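Power strip on the desk or under it?
Home Office and Small Spaces > Desks and Wiring

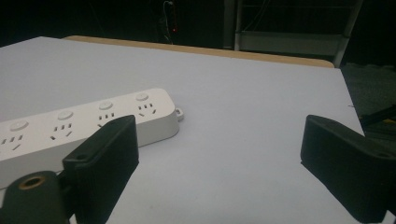 White strip on the white table, buttons on top.

marlow_bench
Posted Sunday, 9:14 am

I'm redoing the desk in the spare room and I keep going back and forth on where the power strip should live. Right now it sits on top, over on the left. I like being able to reach the buttons. My wife says it makes the whole desk look like a repair counter.

Options as I see them:

Leave it on top.
Screw a tray under the desk and put it in there.
Mount it on the wall behind, above the baseboard outlet.

The desk is a Stondier top on plain legs. I've got a monitor, a laptop charger, a lamp and a phone charger. I print maybe twice a month. The outlet is behind the right leg, and the cord on the strip is long enough to get anywhere I want it.

What have you all done and would you do it again?

tin_roof
Posted Sunday, 9:40 am

Under the desk, in a tray. I did this in February and wouldn't go back. Everything is off the floor and I can vacuum. Get a tray that's open at the ends, because the closed ones are miserable when you have to swap out a charger with a big block on it.

I used the Varma mesh one. It came with short screws that held fine in a one inch top. Check the thickness of yours first. A friend of mine ran a screw right through a thinner one.

quietkeys
Posted Sunday, 10:02 am

Going to disagree. I had mine in a tray for three years and hated it the whole time. Every time something needed plugging in I was on my knees with a flashlight. If you only have four things and they never change, fine. I charge camera batteries, headphones, a drill and whatever my kids bring in. It went back on top and it has stayed there.

Looks are looks. You're the one who sits there.

tin_roof
Posted Sunday, 10:11 am

You don't need to get on your knees if you mount it near the front edge. Mine is maybe a hand's width back from where I sit. I find the switches by feel.

quietkeys
Posted Sunday, 10:15 am

And then it's where your legs go. I'm six foot two. I tried that too.

oldpinecabin
Posted Sunday, 11:28 am

Wall mount. Most strips have keyhole slots on the back and that's what they're for. Tape a piece of paper over the slots, poke the holes, tape the paper to the wall, drill. Takes ten minutes if you have anchors in the house.

Two things to know. The keyholes on some strips only hold it one way up, so look which way the cord comes out before you drill. And if you ever push the desk tight against the wall, the plugs stick out farther than you think. I had to pull my desk forward and now pens roll off the back.

marlow_bench
Posted Sunday, 12:05 pm

Thanks. The pens thing would drive me nuts.

tin_roof, the top is a hair under an inch so I'd want shorter screws. Did yours ever sag?

tin_roof
Posted Sunday, 12:31 pm

No sag. The power brick for the monitor is the heaviest thing in it.

halfgallon
Posted Sunday, 1:50 pm

One more vote for on top, but move it to the back edge and use double-sided tape so it doesn't walk around when you pull a plug. The sliding is the part that makes it look messy. Once it's parallel with the desk and fixed down, people stop noticing it.

Also keep it away from wherever your coffee goes. I lost a keyboard and a strip in the same morning.

quietkeys
Posted Sunday, 2:07 pm

Agree with the tape. Use the kind that peels off though. Foam tape took the finish off my old desk.

nbr_22
Posted Sunday, 3:33 pm

I'd skip all three and get a clamp-on unit. Flitano makes one that grips the back edge, outlets facing up. I paid more than I wanted to, but I've moved apartments twice and it came with me both times. No holes, no tape.

oldpinecabin
Posted Sunday, 3:52 pm

I had a clamp-on, not that brand. It needed a gap behind the desk for the clamp and the cord, so you end up with the same pen problem you get from mine. It also let go once when I leaned on it.

nbr_22
Posted Sunday, 4:10 pm

Mine has never moved. I do tighten it now and then. Could be yours was a bad one.

gravel_lane
Posted Sunday, 5:26 pm

Whatever you pick, please don't plug a second strip into the first one. I know you didn't say you were going to. Half the desk threads on here end up with someone doing it when they run out of spots. Same goes for a space heater. That goes straight in the wall outlet.

And if it's going in a tray, don't pile the extra cord on top of it in a tight coil. Loose loops, velcro tie, hang it to one side.

tin_roof
Posted Sunday, 5:41 pm

Good point about the heater. I should have said mine only runs low draw stuff.

halfgallon
Posted Sunday, 6:18 pm

Does anyone turn the strip off at night? I used to and then my printer ran a full cleaning cycle every time it came back on. Went through some 22 dollars of ink in a month and printed almost nothing.

marlow_bench
Posted Sunday, 7:45 pm

I didn't know printers did that. Mine stays plugged into the other wall, so no issue.

I think I'm going to try it on the back edge with removable tape first, since that costs nothing, and if my wife still hates it I'll order a tray. There's a Hivham one that hangs off the rear of the desk and doesn't use screws. Anyone have it?

gravel_lane
Posted Sunday, 8:02 pm

I have the Hivham. It's OK. The hooks are made for a thick top, so on a one inch top it rattles. I stuck felt pads inside the hooks and it quit. Shallow, too. A big plug will stand up above the rim.

quietkeys
Posted Sunday, 8:20 pm

Try the tape for a couple of weeks before you buy anything. I have a drawer full of cable trays and clips I used once.

marlow_bench
Posted Sunday, 8:34 pm

Will do. Tape is on the list for tomorrow.

617 views, 4 people following this thread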